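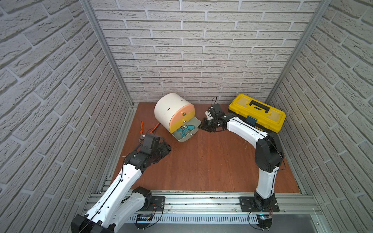 Vitória Veloso asked whether a two-arm bench cell is worth the floor space when a single arm can already open a drawer. Her question was put during the March open day at Ranotham, and this review of the Gindex tabletop cell takes it as a starting point.

The demonstration concerned ordinary tidying work: hand tools, small hardware and a storage unit with a pull-out drawer of binder clips. Both arms are mounted on a grooved aluminum rail along the front of a wood floor, with brick-patterned panels on three sides. Visitors were admitted in groups of 10 and could remain for two full runs.

**Construction.** The rail is the strongest part of the design. Mounting plates bolt directly to it, and the base positions can be changed with a hex key. The wiring is less well finished. Thin red and black leads trail at the bases, and a school or training center would wish to cover them.

**Operation.** The arms are quiet enough for normal conversation. Small round knobs remain a hard target for two-finger grippers, and Wálter Ticona, who led the session, allowed some three minutes for each drawer task. Loose screws were not attempted.

**Support.** The printed manual is clear on assembly and thin on calibration - two pages in all. Valderrama handles spare parts.

The cell is recommended for teaching use. Buyers with only simple pick-up tasks should consider the single-arm Wirska model first.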